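Progress report on the game Wasevus, second period

To: Fionnuala Foley, Trinell Fund
From: Ingeborg Frerichs, production lead, Daly Games
Period: June to September

Dear Fionnuala,

With this report I want to inform you how the work on Wasevus has gone since the first payment. I follow the same order as in the application, so that you can compare the two texts more easily. The budget sheet is sent separately by Gearóid Keane, and I speak of money only where it changed the plan.

1. Where the game is now

The first of the 4 regions, the salt harbor, can be played from beginning to end. A new player needs 90 minutes for it if she does not search for the side stories. All the conversations are in the game with final text. The music is final in the harbor and temporary in the lighthouse. The second region, the upper town, has its full map and the most important characters, but the houses have no interiors yet and the player can fall through the stairs at the fish market. We know about the stairs.

Regions three and four exist as plans on paper and as gray blocks. This is as we promised for this period.

2. The boat

In the application we wrote that the player would travel between the islands with a boat that she steers herself. We worked on this through June and most of July. The boat moved well on flat water, but with waves the camera became very uneasy, and two persons in our team could not play longer than ten minutes without feeling sick. Conall Corrigan wrote three different versions of the camera. The last one is calm enough, but it looks so far down that the player does not see the island she is sailing to.

At the end of July we decided to make the trips shorter. The player still steers, but the water is calm near the land, and the long distances are covered by a map screen. Toshiko Ishida has drawn the map screen by hand and it is, in my opinion, one of the most beautiful parts of the game at this moment. The decision cost us the storm chapter, which was mentioned on page six of the application. The story of this chapter moves to the lighthouse, and the writer has already changed the text.

I should have told you about this change in July and not only now. I am sorry for that.

3. The weather and day system

This part went faster than planned. Rain, fog and four times of day work in both regions. The people in the harbor have now a daily path: the net mender opens her shop in the morning, goes to the pier at noon and sits in the tavern in the evening. If it rains she skips the pier. We had one error in which all the characters went to the tavern at the same moment and blocked the door, and the player could not leave. It was corrected in August.
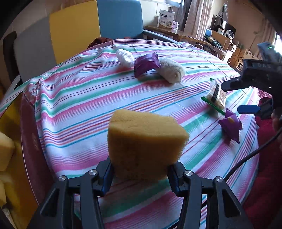 The save system needed to be rewritten because of the daily paths. Old saves from the spring version do not work any more. For the final game this has no meaning, but if you still have the spring version on your computer, please delete it before you install the new one.

4. Play tests

We held 2 rounds of play tests, one in July and one in September, with 39 players altogether. They played the harbor region with a controller and filled in a form afterwards. The main results:

The players like the conversations and the sound. Many wrote that they wanted to stay longer in the harbor.

The first task, finding the missing bell, was not clear in July. Most players walked to the wrong pier. We moved the bell ringer closer to the starting point and gave him one more sentence. In September most players found the way without help.

The text is too small on a television. We added a setting for bigger text, and Toshiko is now adapting the menus, as some words in German do not fit in the buttons.

The fishing was found boring by more than half of the players. We have not yet decided what to do with it. Conall wants to remove it. I would prefer to keep it and make it shorter.

5. Technical matters

The game runs well on our normal computers. On the weaker laptop, which we use as the lowest target, it becomes slow in the fog. Conall believes that this comes from the way the lamps are drawn, and he will look at it in October. The console version was started by our partner Baltell in August. They have the harbor running, without sound. I expect a first version that we can show to you in the winter.

6. Team

Gearóid has reduced his time to three days per week and continues to do the finances and the contracts. Our second animator left in August for a larger studio. Her work on the main character was complete, but the animals are not. We have spoken with two freelancers and hope to sign with one of them in October. Until then the seagulls stand still.

7. Plan for the next period

Finish the interiors in the upper town and repair the stairs.
Decide about the fishing.
Record the final music for the lighthouse.
Begin with the real building of region three.
Make a short trailer for the store page. The text for the page is written and attached to this report.

The release month stays the same as in the application. The loss of the storm chapter gives us back some weeks, and the missing animator takes a part of them again.

I would be glad if we could speak by telephone after you have tried the new version. The download key is in a separate message. Please use the controller if you have one, the keyboard controls for the boat are still from June.

With kind regards,
Ingeborg Frerichs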